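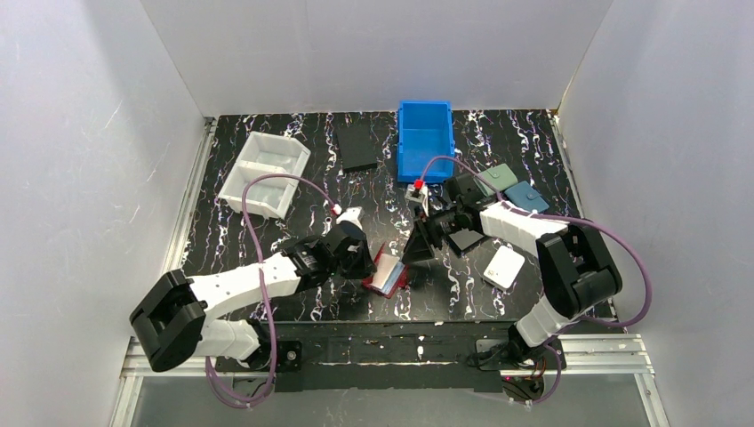

Tabletop with divided tray, blue bin, square tiles and white block.

Flokdale Small Items: README

Flokdale is a set of short recordings of small everyday items being sorted and put away on a tabletop. It was put together by Sudheer Poduval for the Wistitz project. This file covers version 8, released Sunday, November 17, 2024.

Contents

The set has 304 recordings. Of these, 40 are held back for testing and are listed in holdout.txt. Please keep them out of training.

The surface is black with white marbling in every recording. Items include a white two-compartment tray, a bright blue bin, flat square tiles in sage green and slate blue-gray, a small white block, and a red item with a closure strap. Start positions change from one recording to the next.

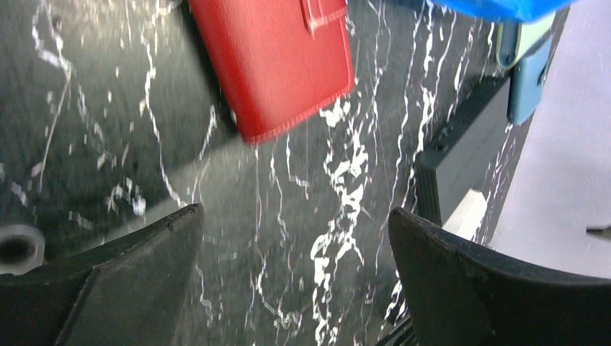

Item names

The red item has caused the most trouble in labeling. Some annotators wrote "notebook" and others wrote "wallet." Both words are accepted in the free-text field, but the item ID is always red_strap. Do not split it into two classes.

The strap counts as part of the item, and so does the snap. Draw one outline around the whole thing.
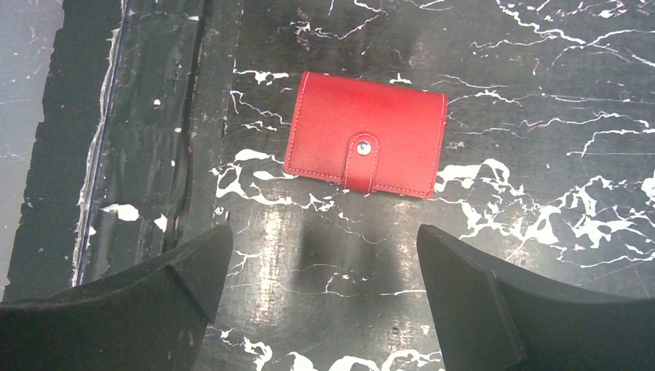 Shadows and reflections on the tabletop stay outside the outline. White veins that run up to the edge of an item are easy to include by mistake, so zoom in before saving.

Known issues

In 117 recordings the tile color field is blank. A fix is planned for April.

Older labels used the Clostex naming scheme. The mapping is in names_old.csv.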